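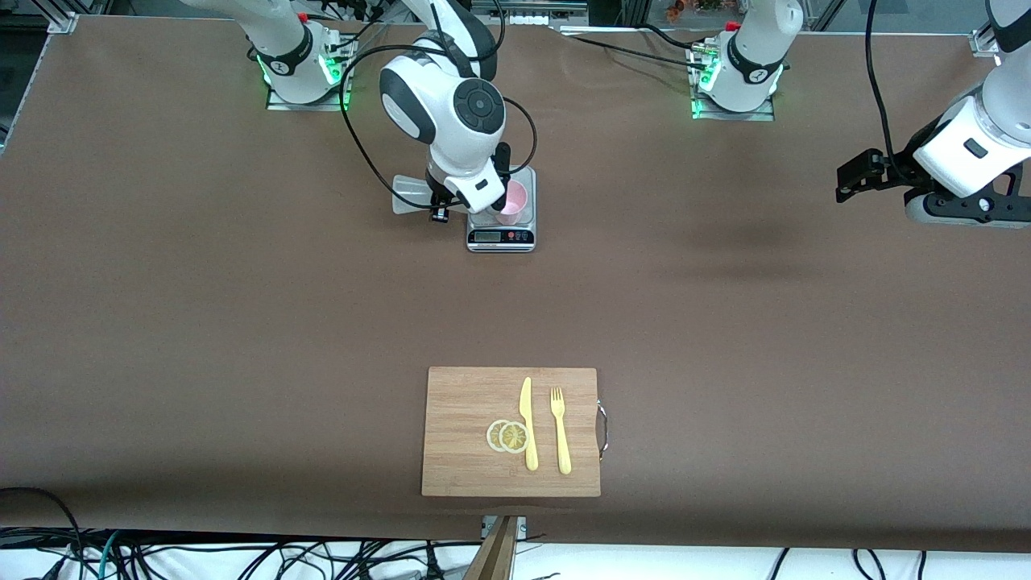 The Hiebert collection opens its storage sheds to visitors twice a year, and in February I finally got there for one of the two. It is a private collection of military trucks and light vehicles, kept in three former grain sheds outside Wondley. The gate opened at 9 in the morning and by half past the grass parking area was nearly full. Admission is paid in cash at a folding table and gets you a photocopied map, which you will need.

Shed One holds the trucks. Most are postwar cargo types in running order, parked nose to tail with just enough room to walk between them. Hoods are left open on one side of the aisle so you can look at the engines. I spent a while at a six-wheel fuel tanker that came out of a county fire department, where it had carried water until the pump gave out. The red paint still shows inside the door frames. Raymonde Caron, who looks after this shed, told me they plan to leave it there.

Shed Two is the one most people come for. It has the light vehicles, and there are 30 of them, from wartime quarter-tons up to utility trucks of the 1980s. The layout is by date, so you can follow how the bodies got wider and the suspensions changed as you go down the row. A few have been restored to a very high standard. I preferred the ones that hadn't. One radio truck still has the pencil notes of some operator on the inside of the cabinet lid, mostly frequencies, along with a tally of card games.

There is a model display at the back of the same shed, put on by the Kinar club. They had some 170 vehicles in glass cases, nearly all in 1/43 and 1/35, and a work bench where Tarek Erraji was weathering a half-track with pastel chalk. He uses a stiff brush, works from the wheels up, and seals it only at the very end. He was patient with questions and had clearly been asked most of them before. Club members sell spare kits and decals from boxes under the tables. Prices were fair. I bought a set of stowage parts and a trailer missing one wheel.

Shed Three is the workshop and can only be visited with a guide. Tours leave every 45 minutes in groups of seven, and you put your name on a sheet at the door. I waited for the 11:15 with a cup of soup from the canteen trailer. Our guide was Roxana Jitaru, who does most of the engine work. The current job is an amphibious carrier that arrived with a cracked housing and no steering gear. The hull was up on stands and the drive shafts were laid out on a rack behind it with paper tags. She went through how they check a hull for thin metal, marking it off in squares and measuring each one. The bottom plates at the rear had to be cut out and replaced. She expects another two winters of work before it goes near a pond.

Outside, the driving started at 1. The course is a loop of farm track with a short bank and a water splash, and rides are given in two open vehicles and one covered truck. I took the truck, which was named Stirnis on the door, after a previous owner's farm I was told. It seats six in the back on slatted benches. The ride takes about ten minutes and you should hold on to the rail. The splash was shallow but enough came over the tailgate to wet the last two passengers.

The swap meet along the fence was smaller than I had hoped. There were jerry cans, canvas, some instrument panels and a lot of worn manuals. I found a parts book I needed, with the cover gone but all the plates present – a better copy than the one I have.

A few practical points. The sheds are unheated, so dress for it. Restrooms are behind Shed One. The canteen ran out of rolls before 2. Shed Two has a level concrete floor, but Sheds One and Three have door rails that are awkward with a wheelchair or stroller; there is a ramp for Shed One if you ask at the gate. Dogs are allowed outside only.

The next opening is in September, and the carrier workshop tours will run again then.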